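My Shed Is Finally Online, and It Only Took Me Two Summers

I should say up front that I'm no electrician and no network person. I fix old radios in a shed at the bottom of our block in Sadgate, and all I wanted was to stream the cricket while I did it. The wi-fi from the house gives up somewhere near the lemon tree. I'd tried one of those plug-in boosters, then a second one, and all I got was a scorecard that loaded in time for the next day's play.

So I decided to run a proper cable – and then spent ages reading about copper versus fibre, which I'd assumed was a question for people who build hospitals. The run from the modem, down through the floor, along the fence and up into the shed came to 270 feet. (Yes, feet. The reels are still sold that way and I've given up converting.) Copper ethernet would have managed that distance comfortably. What put me off was lightning. We get proper storms here, and a neighbour two doors up lost a modem, a telly and a garage door opener in one evening with a long copper line between buildings. Glass doesn't carry a surge, so glass it was.

I bought a pre-terminated armoured fibre lead from Hevuvitz, a little online outfit that cuts to order, plus a pair of Rilteck media converters, the small boxes that turn light back into something a laptop understands. Pre-terminated means the plugs are already on the ends. Pay the extra! I watched one video of a bloke polishing a connector under a microscope and shut the laptop.

The trench was the real job. I hired a narrow digger for a Sunday, hit a tree root straight away and finished the last stretch with a mattock. The cable went inside conduit with a draw string left beside it, and I laid warning tape over the lot before filling in. Do ring up or look up where your gas and water run before you dig, even on your own block. Ours wasn't where I'd have sworn it was.

My one big mistake was the bends. Fibre hates a tight corner, and I'd bought ordinary plumbing elbows. The plug wouldn't go round them, so back I went for the long sweeping ones – second trip of the morning, same bored teenager at the counter.

But it works! The little green light came on at both ends and I shouted loud enough to set off the dog. I've had the cricket on ever since, and the radios are getting fixed slower than ever.

Last updated: September
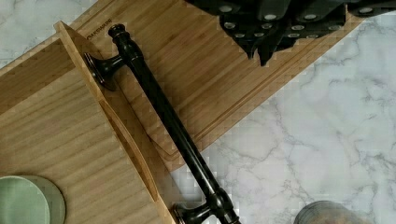
A dark pull handle on a bamboo board.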